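From: Everaldo Vieira
To: Suvdale household-items list
Date: Wednesday, April 4, 2018
Subject: Re: clothespins, shallow soak

Hiebert wrote:
> Does the soak need a deep basin? Mine keep floating
> and the springs stay above the water. Also, do you sort
> by color first or leave them mixed?

A basin isn't needed. I use a rectangular plastic tray with rounded corners and a shallow layer of water. Leave the colors mixed. Springs rust if left overnight, so two hours is my limit – less for the old Sudico pins, whose plating is thin.

Lay the pins out on the bare table next to the tray and move them across singly. Turn each one once, halfway through. Dry on a towel, jaws down.

The Trurnberg order came to 95 pins. I lost two to cracked arms, both at the hinge, and have had no rust since October.
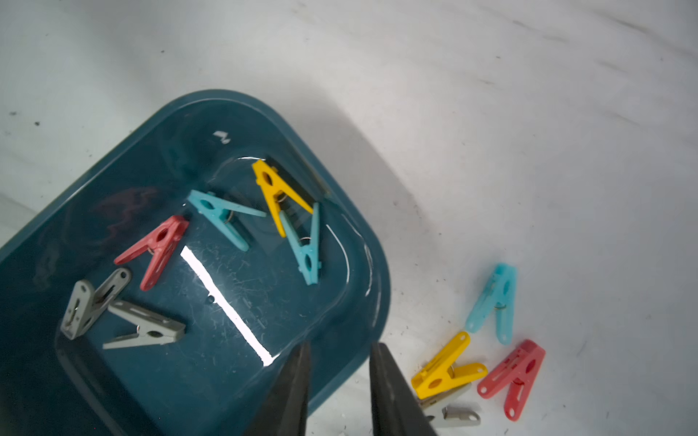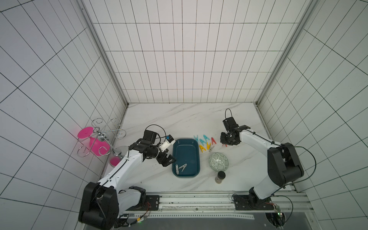
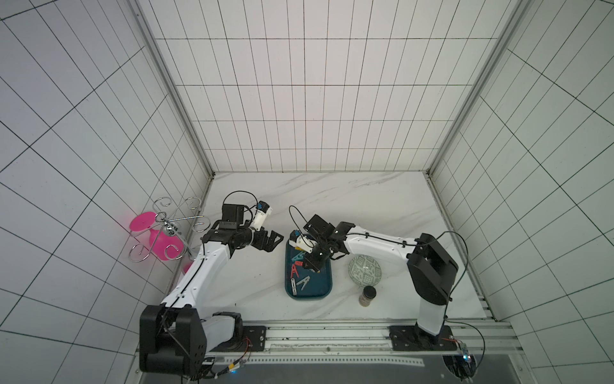
Tray on the marble-pattern table. First picture: pins in the water, close up. Second: most of the pins still out on the table.

Everaldo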